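Ulholm Technical Institute
Robot Software II, Course Handout
Unit 6: Choosing a Grasp
Prepared by Burgi Hubmann, July 2026

Reading before the session: Niazi toolkit manual, chapters on pose estimation and collision checking.

6.1 From detection to candidates
The perception module returns a position, a heading and a score for each block it finds. Detections scoring below 75 are discarded. The grasp generator then samples finger placements along the sides of every remaining block. The Lotetti data set used in this course holds 2,603 labeled layouts, of which 558 are reserved for testing.

6.2 Ranking
Each candidate receives a cost made up of travel distance, wrist rotation and clearance. The planner tests candidates in order of cost and stops at the first that yields a complete path. Students may change the weights but not the stopping rule.

6.3 Clearance near walls
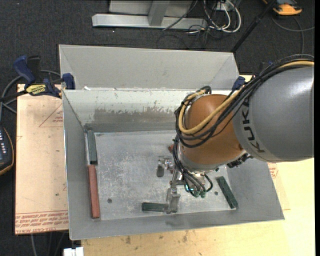 Clearance is measured from the outer surface of each finger to the nearest fixed object. A block standing in the open allows a finger on either side. The green and reddish-brown blocks along the left wall of the bin do not, and a candidate that closes across their width must be checked against the wall model first. Hoses and cables at the wrist are enclosed in a single padded volume.

Assignment
Run the Skoltora planner on layout 87 with two sets of weights. Submit both logs and one page of comments.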